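Liesl Oberholzer
Nov 22, 2024

1/ My building switched to Plovero in June. It's a "reusable packaging membership." You pay 12 dollars a month and your orders are supposed to show up in sturdy totes that get picked up, washed and sent out again. I've been reading the fine print and I have questions.

2/ The big number on the website is "700 trips per tote." I asked where that came from. The answer was a link to a press release, which links back to the website. Great.

3/ I asked again and got a nicer answer from someone named Ingeborg Gasser in member support. 700 is what the tote is "designed for." She couldn't tell me how many trips a tote makes before it gets lost or cracked or turned into somebody's garage storage. Those are the trips I care about.

4/ Meanwhile the old cardboard box gets talked about like it's toxic waste. It's paper. I flatten it, it goes in the blue bin, and most places will take it. 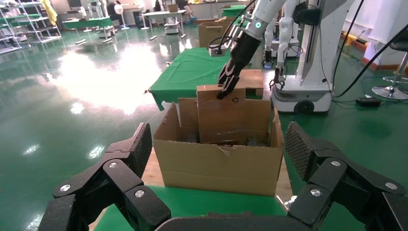

5/ The recycling symbol on a carton doesn't prove much either, before anyone jumps in. It says the stuff can be recycled. Whether your town does it is another matter, and mine has been vague for years. I'm skeptical in both directions.

6/ Transport is the part Plovero skips. Totes have to ride back. Ours go to a wash site in Preltavport, 400 miles round trip. By truck — empty totes, mostly air.

7/ Of my last 3 orders, one came in a tote. The other two came in ordinary boxes "due to availability." Still paid the 12 dollars.

8/ If they publish a real return rate I'll read it and post it here, good or bad. I emailed again this morning. Until then I'm canceling, and the cancel button is under Account, then Preferences, then More.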